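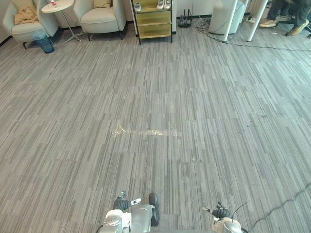
Does carpet tile quiet an open office? It cuts footstep noise a lot, speech hardly at all.

4.2 Floor coverings

Figure 3. Gray carpet tile, laid in alternating directions.

We logged sound levels at 2 sites, Atine and Mellix, for 18 working days each. Staff at both filled in the same short survey (174 returned, nearly all complete). Atine has carpet tile throughout, Mellix bare vinyl. Heel clicks and chair scrapes were the main complaint at Mellix and rarely came up at Atine. Voices bothered people equally at both – as expected, ceiling and screens matter more there.

Readings above 4000 Hz dropped the most with carpet. Low hum from the air handling didnt change. Pile height not tested; underlay the same at at both sites. Desk spacing differed a little, see Section 5. The Gondal site was left out of this part – its floor was replaced in March, halfway through logging.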